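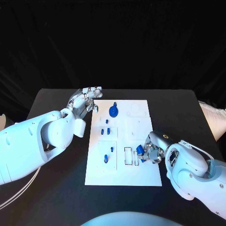

Two-hand board task: does freezing the left hand help?

tenard_k
12/05/2025
Hello all. I write here because I want opinions before we repeat the test. We train one policy for both arms on the white board with the blue pegs. Until now both hands were always active, also when only the right hand has a piece. Last week I tried to hold the left hand open beside the board and to predict only the right arm while it inserts. From 300 trials with both arms active, almost 658 grasps were good (a trial has several grasps). With the left arm held, the slot pieces went in more often, but the knob became worse.

Wernlow
How many demonstrations did you use for training?

tenard_k
1106 for the first policy and 1652 for the second. I know what you will say.

Wernlow
Yes, I will say it. The second policy saw more data, so you can not give the credit to the held arm. Please train both on 1106 and compare again.

stanstead_lab
I do not fully agree with Wernlow. If it was only the data, the knob should improve too, and it became worse. For me this looks like a real effect of the method. On our board the free hand drifts over the pegs and hides them from the head camera.

Wernlow
Maybe the additional demonstrations contain few knob turns. Then you get the same result without any effect of the arm.

tenard_k
This is possible. The later demonstrations were mostly slots and pegs. I did not balance them, my mistake.

thorlacius2
Small question, do you hold the left arm by joint position or by hand pose? We had small jumps when the arm was released again, and the next grasp suffered from it.

tenard_k
By joint position. I did not look for jumps, I will check the logs tonight. Then I train both again on the same 1106 and post the numbers in this thread.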